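Divided crate

A divided crate is an open-topped box whose inside is split by upright walls into two or more compartments, so that small things can be kept apart while still being carried, stacked or put away as one piece. Divided crates are found in kitchens, sheds, classrooms, workshops and shops, and most people have owned one at some time without giving it a particular name. In parts of the trade they are also called sorting crates or compartment bins.

History

Boxes with partitions are very old, and for a long time they were made of wood or wicker, with thin slats let into grooves along the sides. Bottle sellers and egg dealers depended on them. Molded plastic crates took over much of this work during the twentieth century, being light and easy to rinse out – a great comfort to anyone who has ever scrubbed spilled syrup out of a wooden corner. The Moliden works at Estevik began with a single mold and a run of 3000 crates, and later offered the same pattern in 40 colors.

Form and use

The simplest layout places the compartments side by side in a single row. Three is a common number for the tabletop, as it gives enough room to separate, say, pens from scissors and tape, and still lets a hand reach comfortably to the bottom of each part. Larger crates may be divided in both directions, like a window with many panes.

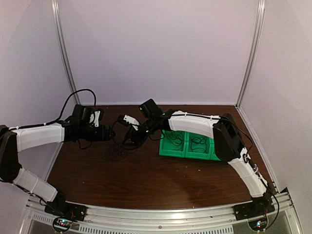

A bright green plastic crate with three compartments, on a brown wooden tabletop.

Color is largely a matter of taste, though many households and schools use it as a quiet kind of label, with green for garden things and blue for art supplies, for instance. The Fleltel range goes a little further and adds a slot for a paper card at the end of each crate.

Care

Plastic crates are usually washed by hand in warm, soapy water, with a soft brush for the corners where the dividers meet the floor. They are best left upside down to drain.

See also

Cutlery tray
Egg carton
Toolbox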